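## Sock basket at the Skokildale swap table

If you've been along to the Skokildale swap table before, you'll know the odd sock problem. Everybody brings them, everybody means to find the other half at home, and back they come the month after with the same lonely sock at the bottom of the bag. Well, this autumn we're giving socks a basket of their own, and I am far more excited about it than a grown woman ought to be! 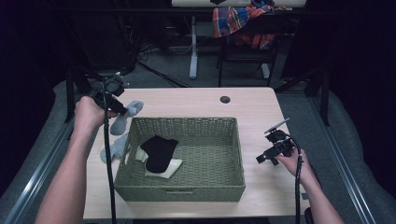 Black, white and grey socks, and the woven basket, on the pale wooden table.
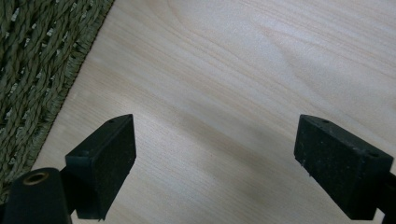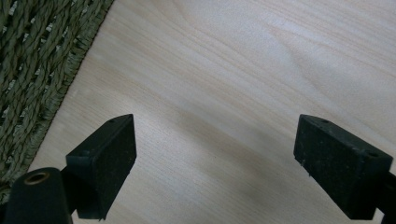 The idea came out of a wet afternoon in July, when Petrică Chiriac and I were clearing the cupboard under the stairs and found two carrier bags of socks that had been left over from swaps going back I don't know how long. We tipped the lot out and started matching. I thought it would take ten minutes. We were still at it when the hall was due to be locked, and I had to ring home and say supper would be late, but by then we'd got the bug. There is something so satisfying about holding up a plain grey sock, sure that it's hopeless, and then spotting its twin poking out from under a football sock.

So, how it will work. Bring any clean socks you no longer want, in pairs or single, adult or child. Pairs go straight out for anyone to take. Singles stay out on the table until their partner turns up, and if you've got five minutes and a cup of tea you are very welcome to sit down and have a go at matching. Please do wash them first (yes, even the ones that have "only been worn round the house").

A few things we learned in July, in case you fancy trying it at your own kitchen table:

- Sort by colour before you do anything else. Greys are the worst, so leave those till the light is good.
- Lay them flat with the toes all pointing one way. It sounds fussy but your eye picks up the length and the heel so much faster.
- Check the cuff. Two black socks can look the same until you see that one has a ribbed top and the other is smooth.
- Fold, don't ball. I was a lifelong baller and Petrică has converted me. A balled sock goes baggy round the ankle, and a folded pair sits nice and flat in a drawer.

On folding, there has been some debate! Petrică lays one sock on top of the other, folds the toe to the middle, then brings the cuff over and tucks it in, so you end up with a tidy little parcel. My mother rolled from the toe and turned back just the one cuff, and her drawers were a thing of beauty. Either is fine by me. If you have a third way, come and show us, I'd love to see it.

Baskets deserve a word too. I'm a great believer in an open, low one for this sort of job, where you can see what you've got without digging. A deep laundry bin just swallows everything and you're back to the bottom-of-the-bag problem. If anybody is having a clear-out and has a low basket or a shallow tray going spare, we could use 2 more, one for children's socks and one for the thick woolly kind.

And what about the ones that never find a match? We've had some cracking suggestions already. Dusting mitts are the obvious one (put it on your hand and run it along the skirting boards, marvellous). Long ones can be filled with dry rice and tied off for a draught stopper, and small ones make good covers for Christmas baubles in the box. One reader keeps her bicycle lights in an old walking sock. Wool singles are especially welcome, as the Thursday knitters will unpick anything with decent yarn in it.

We matched 14 pairs in July, and I'd dearly like to beat that. Petrică reckons we'll see 500 socks through the door by spring, which I said was daft, and then I looked in my own drawer and went a bit quiet.

The next swap is on Sat 12 October in the small hall, doors open at ten and we pack up at one. Tea and coffee as usual, and there'll be cheese scones if I get up early enough. The books and jigsaws will be at the far end by the window, same as last time, and coats are back on the rail now the weather has turned.

If you can't get there on the day, socks can be left in a named bag with the coats rail things by the side door any morning that week. See you there, and do have a look down the back of the radiator before you come!

Austra Sproģis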